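Girari Workshop Newsletter, October 2024

What an arm costs once you have bought the arm

By Jadwiga Wasilewska

The budget line for small automation at Trosturton was drawn up in May and said, in full, "robot arm, 447 dollars." I wrote it, so I can be rude about it. The figure covered a kit of servos and a stack of printed parts, and it left out every single thing you need the day after the kit shows up.

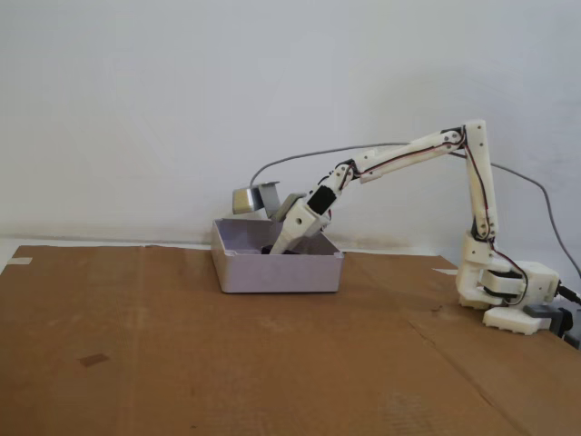
Printed spares came first. We now keep 6 sets of brackets on the shelf and reprint when we drop to 4, which sounds fussy until a shoulder bracket cracks right before a visit from the people who approve the money. Filament was in nobody's budget. It is in mine now, under "filament," after a long talk about whether it counts as office supplies. 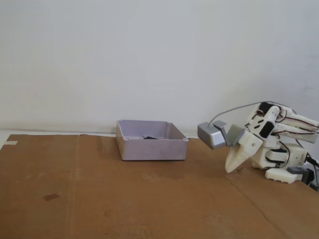
Next year's request has a section called "bench," and Chu in purchasing has already asked why. A bench costs more than a table, and I would like a proper work mat, a fixed tray position and a cable run that somebody has planned. At present the work surface is a sheet of brown cardboard with a fold line across it and a small dark stain. Cardboard is free, so it has never needed a signature, and I suspect it will outlast the arm. The mat is 91 dollars and does need one.

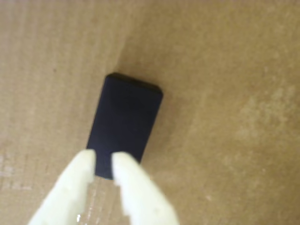
Then there are hours. Stindis, who sold us the servos, quoted an afternoon for setup. Over 4 weeks later I stopped writing setup time on the sheet and started calling it training - a different column, with more room in it.
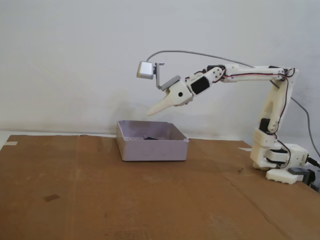

So if your group is planning an arm for the spring, take the kit price and leave a blank line under it for each thing I have complained about. Requests go to Chu by the end of the month. Please put the filament in.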